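Cable cell: equipment planning
8 Sep 2026

Second pass at the purchase list for the two-arm cable cell. The first pass went out with the arms priced as a matched pair, and the reply from Sestside came back with a lead time on the second one that pushes us past November. So the list has to be split into what must be ordered now and what can wait for the next budget round.

Arms. Sestside will hold the price on the first arm for 30 days. The second is quoted separately, same controller family, longer wait. Öberg can supply an equivalent sooner but with their own controller, which means a second software licence and a second set of spares. I costed both routes. Öberg is cheaper on the invoice and dearer once the licence is in. Staying with Sestside for both unless the lead time slips again.

Grippers. Fingertips are the open item. The catalogue fingers are too blunt to lift a cable off a flat surface without pushing it along first. Famley will grind narrow tips to our drawing, minimum order 40. That is far more than we need for one cell but they are a wear part and the unit price is low. Drawing still needs the chamfer dimension – do not send until that is filled in.

Table. Quoted steel frame with levelling feet from Brerby. Delivery is kerbside only, so add handling. Checked base spacing again in the simulation before committing to the size. With the bases close together the wrists get in each other's way during a handover, and the elbow of the larger arm has to stay high to clear the other one. Moving the second base back helps. Moving it sideways does not help much and uses up table that the cable needs.

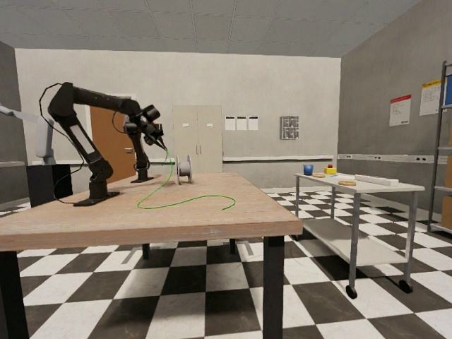
Allow a strip of clear surface along the working side for the slack. The cable model is too limp compared with the real stuff, so the room it takes up in simulation should be read as a lower limit. Bend stiffness to be measured on an offcut before the table size is frozen.

Arm cabling is not on the first list at all. Each arm needs its supply lead routed off the worktop, with a clip near the base and a drop through the table. Brerby will drill the holes if we mark them on the order; drilling later costs more than 100 in labour at our own workshop rate. Add two holes, grommets, and a tray underneath.

Spools. Ask for a holder as a separate line. A spool standing loose on its rim will roll as soon as an arm pulls on the cable. A plain spindle on a bracket is enough, 112 on the Famley sheet with the bracket included. We could make one, but the workshop queue is long.

To order now: first arm, table with holes, tray, spool holder.
To hold: second arm, spare tips beyond the minimum, guarding.

Guarding is held only until the risk assessment is done. If it comes back asking for a full enclosure the floor plan changes and the table may have to turn – check the walkway width before signing anything with Brerby.

Open: chamfer on the tip drawing, stiffness test, revised date from Sestside in writing.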